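Bench notebook, Saturday, Rirkthorpe shop

Equipment list for next year has to go in before the November cutoff, so I spent the morning on the bench working out what we really need and what can wait. The task is still table clearing: cups, bowls and cutlery into the clear tub. Two arms, one rail, the usual tangle of cable.

Money left in the line is $2,035. Freight comes out of that, and so does tax.
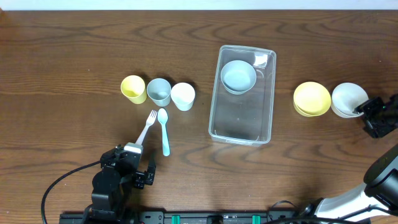
Do we buy a third arm or spares for the two we have?
Spares. One dead servo stops both arms for as long as the part takes to arrive, and a third arm would need its own supply and a longer rail on top of the purchase price.

Vitale quoted $131 per servo, and the price holds to the end of the month. Flevitik is cheaper by $19 but wants a minimum order of 32, so that's out unless Griltness wants to go halves. Have emailed to ask. Four from Vitale would do us for the year, going by what we burned through last winter.

Wrist cameras are next. The grain on the tabletop goes to mush in this view, and the tub and the yellow piece inside it are soft too. Fine for finding a bright colour on brown, poor for judging where a rim is. Want a price on a lens with adjustable focus before committing to whole new cameras.

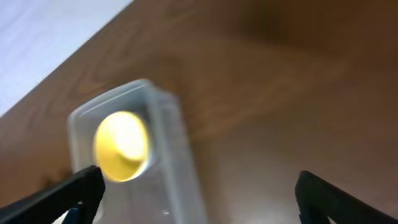
Fingers and pads

Current fingers stay. Pads are a consumable and should be budgeted that way, by the packet, instead of out of petty cash like last year. Cutlery is the job I'd test new pads on first. A fork handle lying flat on wood doesn't give a finger much to get under, and the spoon is the same — softer pads might help, stiffer ones might too, so order one packet of each.
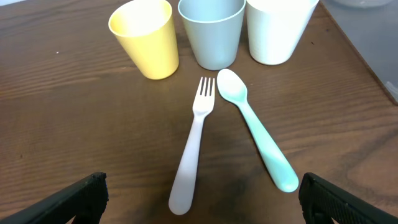 If neither grade suits, printing our own is the fallback, and the filament is already on the shelf. Cost there is mostly somebody's afternoon.

Still to do: freight quote to Rirkthorpe from Vitale, lens price, answer from Griltness. Cable sleeving can go on the hardware store account. Leave the rail off the list until the centre decides on bench space.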